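Workshop Tips: Running a Dish-Wiping Station for a Student Manipulation Project

Filed under: club benches, cables, kitchen tasks

The Kilard student club records kitchen tasks with hand-held grippers and trains a small arm on the results. Wiping a plate is the first task most members try. The tips below come from two terms of sessions at the Avside workshop and apply to any club doing similar work on an ordinary table.

Setting the table

Use a table with nothing fixed to it and open floor on the side where the operator stands. Put the plate near the middle. Everything that is not part of the task goes toward the far edge or off the table completely.

Light-colored plates on a light tabletop are acceptable for people but give poor contrast in recordings. A dark placemat under the plate helps. If the task sheet calls for a bare table, turn off any lamp that puts a bright spot on the glaze.

Leave a kettle on the table only if the task uses it. It should be empty and unplugged. Polished metal reflects the operator, and the reflection moves every time the operator does.

Choosing a sponge

Plain cellulose sponges compress evenly and are easy to hold in narrow jaws. Sponges with a scouring layer tend to twist, as the two faces have different stiffness. Cut a full-size sponge in half across the short side and discard any piece with a torn corner.

Work dry for practice. When a session needs a damp sponge, wet it, wring it out by hand and wring it again. Water that runs down the jaws ends up on the marker cube, where it lifts the edges of the printed paper. The club prints its markers on 70 percent matte label stock from the Grendus catalog offcuts bin and reprints a face as soon as a corner curls.

Grip the sponge by its short end so that most of it extends past the tips. Close the jaws until it stops sliding, then stop. Squeezing harder shortens the wiping surface and tires the hand.

Holding the grippers

Keep the hands below the marker cubes. A finger over a printed face costs tracking, and the loss is usually noticed only at playback. Elbows stay bent and slightly away from the ribs. Before the first wipe, bring both grippers up in front of the body and hold still for a count of two — this gives a clean starting pose for the log.

Use one gripper to steady the plate and the other to wipe. Wipe in overlapping straight strokes. Circles look natural but are harder to segment afterward. 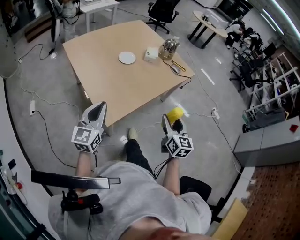
Keeping cables out of the way

1. Run the gripper cable down toward the torso and leave enough slack for a full reach. Check the slack with the arm extended before recording.

2. Place power strips beside the table, never in the strip of floor where the operator stands. Tape down any cord that crosses a walkway. Cloth tape comes off concrete cleanly; packing tape does not.

3. Do not let a cord hang over the table edge on the operator's side. A sleeve or a strap will catch it.

4. Coil unused length in a loose figure eight and secure it with a hook-and-loop tie.

Session length

Limit each operator to 40 wipes, then change over. Grip quality falls before the operator reports being tired, and the late recordings are the ones that get thrown out. Tie back hoodie cords and push loose sleeves above the wrist at each changeover.

Cleaning up

Wipe the jaws with a barely damp cloth and dry the inner slot with a cotton swab. Clean marker faces with a dry brush only. Stand the sponges on edge on a rack overnight. Grippers go back in the Geraghty case with the jaws open — stored closed, the pads take a set and the next group has to recalibrate on Saturday morning.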